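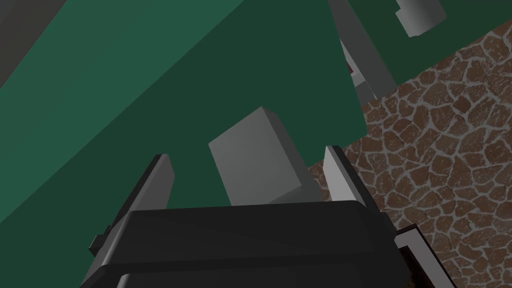
*View from the wrist camera in the sim, jaws open, cube not picked up.*

**Gripper opens by itself when the sim drops a frame. Is this going to happen on the real arm?**

Posted by **mossgreen_kettle** in Skurketari help, Sun 13 June

Hello all, long-time reader, not much of a poster. I'm hoping someone has seen this before because I've spent the whole weekend on it and I'm going a bit cross-eyed.

I teach an evening class in Gutdale and we've been using Skurketari to practise pick and place before we let anybody near the proper arm (ours is a secondhand Rowbotham, bolted to a bench, and it is strong enough that I'm quite fussy about it). The practice job is as dull as they come. Go to the grey cube on the green table, close, lift, carry it across, put it down. It worked all through January and I didn't touch it after that until last week, when I moved everything on to the newer laptop.

Now it goes wrong on maybe one run in nine. The arm comes in nicely, the fingers close on the cube, it lifts, and then partway across the jaws just open. No error and no warning. The cube drops, and the program carries on as if it still had hold of something: goes to the drop-off, "lets go" of thin air, goes home and reports success! That last bit is what bothers me most, to be frank.

Things I've tried so far:

- Turned the grip force up, then up again. Made no odds.
- Made the cube lighter. Same.
- Slowed the whole move to half speed. It seemed better for a while and then did it twice in a row.
- Deleted the cobblestone floor, because I thought the texture might be hogging the graphics. It did help a bit, which I don't understand at all, so I put it back to keep things the same while I test.
- Reinstalled. Please don't tell me to reinstall.

The log is long and mostly gibberish to me, but on the bad runs there's always a line near the drop that says `cmd stale, using default (3163)`. On the good runs that line isn't there. I can't find 3163 anywhere in the manual.

So, two things really. What is that line telling me, and should I be worried about the real arm? The controller settings were copied straight from one to the other. I've got a class on it soon and I'd sooner cancel than have it chuck something across the room.

---

**bramble_and_bolts**

Had something like this. Mine was friction. The default cube is basically a bar of soap as far as the physics is concerned and it squirts out of the fingers when the arm speeds up. Go into the material settings for the block and for both finger pads and put the friction up. Also check that your finger pads have collision switched on, mine were only there for show and I lost a whole evening to it.

If that doesn't sort it I'd reinstall, sorry, but it did fix a different thing for me once.

> **mossgreen_kettle:** Thanks, but I did look at this. The cube isn't slipping, the fingers move apart first and then it falls. Collision is on for both pads. I'll try the friction anyway, can't hurt.

> **bramble_and_bolts:** Ah OK, if the jaws are really being told to open then ignore me.

---

**night_shift_nora**

Right, I think I can help with this one, and please do leave the real arm switched off until you've been through it. I look after a few cells at work that use the same sort of controller and we had a very similar fault on real metal, so my answer to your second bit is yes, be worried.

Start with the log line. "Stale" means the gripper was waiting for its next instruction and it didn't turn up in time. The gripper side wants to hear from your program regularly, a sort of "still here, keep holding" message. If it misses too many it stops trusting the last thing it was told and goes to whatever default position has been set. I don't think the number in brackets is an error code at all, I think it's just a message counter, so that'll be why you can't find it in the manual. Check by comparing a few bad runs. If the number's different each time, it's a counter.

Now go and look at the default position. In Skurketari it's under the gripper's own settings, not the arm's (I hunted for ages the first time). I would put money on yours saying "open". It ships like that, or it did on the version I learnt on, and it makes a kind of sense if you're thinking about somebody's fingers being trapped. It makes no sense at all if you're carrying something heavy over a bench.

That also fits with your floor! A fancy texture gives the graphics more to do, the picture stutters, and if your program sends its messages from the same loop that draws the picture then the messages stutter too. Take the floor away and it stutters less. Going half speed won't cure it, it only gives the fault longer to happen in.

What I'd do, in this order:

1. Run it with the viewer window closed altogether, a good long batch, and see if the stale line goes away. If it does, you've found the cause.
2. Move the gripper messages out of the drawing loop and on to their own timer. There's a tick box for it in newer versions. In older ones you have to do it in the script, and it's fiddly but not terrible.
3. Change the default from "open" to "hold last". Do that one with your eyes open, though. Holding is right for a dropped message. It may be quite wrong for an emergency stop, and those are two separate settings that look annoyingly alike. Whoever signs off your risk assessment needs to know you've changed it and agree to it.
4. Make the program check the gap between the fingers after the lift and again before the drop-off. If they're wider apart than the cube, stop and shout. Your "success" is only telling you that it got to the end of its list.
5. Break it on purpose. Pause the messages in the sim mid-carry and watch what it does. Then do the same on the real one, very slowly, low down, with a bit of foam in the jaws and everyone outside the guard.

Please don't copy the settings across again wholesale either. Go through them side by side. We found 2 that meant different things on the two machines even though they had the same name, and one of them was the timeout.

For what it's worth, ours let go of a casting at head height with the guard shut. Made a dent in the floor and a noise I can still hear. The guard did its job, so it was a form to fill in and a very quiet tea break.

> **mossgreen_kettle:** Oh my goodness, thank you. Default position: open. The number is different every time too, so it's a counter. Ran it with the window closed while I made dinner and had more than 2 hours without a single stale line. I've pulled the plug on the real arm and put a note on it. Off to find this tick box.

> **night_shift_nora:** Brilliant. Do number 4 even if the tick box cures it.

> **mossgreen_kettle:** Will do. I've moved the class to sim only for now, and I'm going to get them to write the finger gap check themselves.

---

**clotetora_user_77**

We moved over to Clotetora last year and haven't had this, might be worth a look? It won't open old Skurketari scenes though, so you'd be building your table again from scratch. I'm not sure how it treats late messages to be fair, I've never tested it. Might go and do that now.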